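15 September 2025

Kitchen diary, week three of owning less. I said I'd keep this up until October and then decide if the whole idea was worth anything. So far I'd call it a draw, and I'm being generous.

The plan came out of the Jestasby booklet, which claims a household can get by on one bowl per person plus a spare. The booklet also has 12 pages on drawer dividers, so I don't take it as gospel. But the cupboard by the window had gotten stupid. Every time I wanted a cereal bowl I had to lift out a stack of things I never use, and one of these days the stack was going to win.

So this morning I got the bowls out on the counter and tried to be strict. The green one is a Flokska, bought the year I believed a matching set would make me cook more. It did not make me cook more. It's a nice shape, I'll give it that, narrow at the foot and wide at the top, and it holds soup without threatening to spill. The light blue one came later and I have never warmed to it. The clear storage container with the see-through lid got to stay out at the back because I have lost too many lids in that cupboard already.
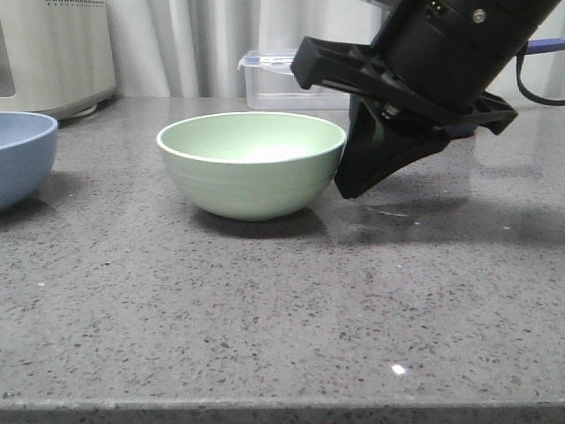
What the booklet says to do next

Hold each item and ask when you last used it. Fine. Green bowl, yesterday. Blue bowl, no idea, which the booklet counts as a no. I count it as a bad memory. I could have had oatmeal in it on Friday for all I know.

Then you're supposed to look at the thing in daylight and be truthful about its condition. I'm suspicious of this step. Anything looks tired if you stare at it long enough, and the people who sell the booklet also happen to sell bowls. Still, I looked. The green one is pale inside and shiny enough to throw back the light, and I couldn't find a reason to get rid of it.
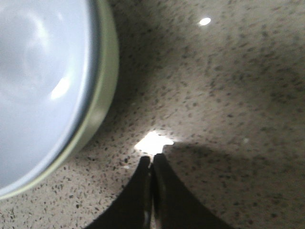 I also priced a new set at Drerik, purely to annoy myself. 30 dollars a bowl, and they come in a color called Paucar, which on my screen was beige. No thank you.

Where it ended up: green stays. Blue goes in the box in the hall until the end of the month, and if I haven't gone digging for it by then I'll drop it at the thrift store. I've said that about the fondue pot too, and the fondue pot is still in the hall.

The cupboard does close more easily now. I'm not ready to credit the system for that. Taking stuff out of a cupboard makes room in it, and I didn't need a booklet to find that out. Tomorrow is mugs, and I already know I'm going to cheat.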